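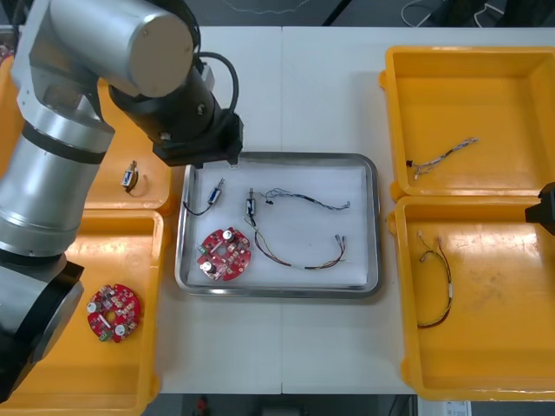

One of our longer-standing customers wrote in November: can you stop selling us parts and start selling us sets? We had 920 boards in stock and no harnesses that fit them, and the line stood still for the second time that quarter.

Tridum was set up as a parts distributor and for its first years sold solenoids, ring boards and wire harnesses by the box. The message changed the product. Today the company supplies matched component sets for small electromechanical assemblies: valve heads, latches, dosing units and door releases. A set contains everything electrical that goes into one housing, checked and laid out in one tray. We don't make the housing, and we don't do final assembly.

## What we supply

The standard set is called Paisan. It consists of the following:

- solenoids, short-body type, with black lead wires
- one ring-shaped control board with a center hole, red solder mask
- one signal harness and one power harness, with connectors fitted
- a printed contents sheet with the batch reference for each part

The number of solenoids depends on the variant. Most customers order the variant with 2. Single-solenoid sets are available with the same board; the unused output is left open and marked on the contents sheet.

The Wimovano set uses the same board with longer harnesses and pin terminals at one end in place of plugs. It was drawn up for a customer with terminal blocks in the housing and has since become a catalog item. The two sets are not interchangeable. Boards may be swapped between them, harnesses may not.

Customer-specific sets are possible above a minimum order. We need a drawing of the housing, a connector list and one sample of each part that we are not expected to source ourselves.

## How a set is put together

All loose parts are kept in open plastic bins at the bench, one part type per bin. The bins are low enough that the contents can be checked from above without lifting anything out. Solenoids are placed with space between them. When they are tipped in as a heap, the leads catch on each other and the wire is stressed where it enters the body. We saw this in our own returns during the first year and changed the bin fill accordingly - fewer parts per bin, more frequent refills.

The tray is stainless steel with a raised rim. It stands in the middle of the bench with a white liner on the bottom. The liner keeps the boards off the metal and makes dark wires easy to see. Liners are replaced whenever they are marked or torn. Slight creasing is accepted.

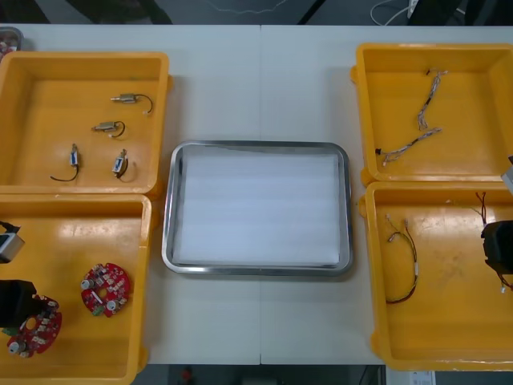 Refills are done between batches and never during one. A bin that runs low in the middle of a batch is left as it is, the batch is closed short, and the remainder is booked as a new batch with its own reference. This costs us some time. It also means that every set in a batch comes from the same delivery of solenoids and the same delivery of boards, and a customer who finds a fault can set aside a known quantity of parts.

The order of placing is fixed:

1. Board, component side up.
2. Solenoids, leads kept clear of the board.
3. Power harness.
4. Signal harness.
5. Contents sheet, after the tray has been checked.

The board goes in first so that it can be inspected on a clear surface. The points looked at are the seating of the capacitors, the connector housings and the edge of the center hole. Burrs on that edge were the most common defect on boards from our former supplier. Boards now come from Flomorent, which routes the hole in a separate step after depaneling.

A batch of the standard set is 192 sets. The quantity was chosen to match the outer carton and has no technical meaning. Customers who schedule in other quantities receive full batches plus one part batch, labeled as such.

## Harnesses

Harnesses account for most of the questions we receive, so they are covered here in more detail.

Our harnesses are made from stranded wire. Signal pairs are twisted over their full length to the connector. Red and black are used for supply, and are not twisted unless the drawing asks for it. Where several wires run together they are bundled with white tape. There are two kinds of wrap: a narrow band, used to hold a loop together, and a longer sleeve, used where the bundle passes a housing edge. The drawing shows which one applies and where it starts, measured from the connector face.

Ends are supplied in one of three forms: plug connector, crimped pin terminal, or stripped. A harness may have different forms on different wires. Please check the form of every wire against your housing before releasing a drawing to us. We build what the drawing says, and a stripped end on the drawing will arrive as a stripped end.

Stripped ends are not tinned unless specified.
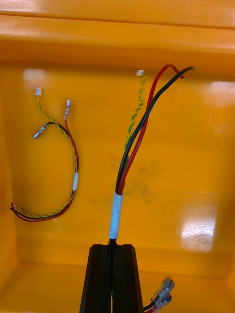 *Wire harnesses, bundled with white tape.*

Harnesses should be stored flat or in loose loops. They should not be folded, and they should not be hung by a single wire. The tape wrap takes no tensile load. If a harness has to be held up during installation, hold it by the bundle, below the tape.

Color variations in signal pairs do occur between deliveries. The blue, gray and white combination and the yellow and green combination are both current and belong to different part numbers. The part number on the contents sheet is binding - the color is not.

## Checks and records

Each tray is checked twice, once for completeness and once for condition. The completeness check compares the tray with the contents sheet. The condition check covers bent pins, damaged insulation, missing labels on solenoids and lifted components on the board. Parts that fail are taken out and the set is completed from the same batch.

Solenoid coils are measured on receipt, on a sample basis. The results are filed by delivery and sent on request. We don't carry out functional tests of the complete set, as this would require the customer's firmware.

There are 1,561 part numbers in our system. Most are harness variants that differ only in length or in the form of one end. Old numbers are kept and are never reassigned.

## Working with us

Inquiries should include the housing drawing, the intended annual quantity and the supply voltage. For existing sets, the part number is sufficient. Sample sets are shipped in the same packing as series sets, so that incoming inspection can be tried out under normal conditions.

Returns are accepted by set or by single part. Please enclose the contents sheet. Without it we can usually trace the board, but not the harnesses.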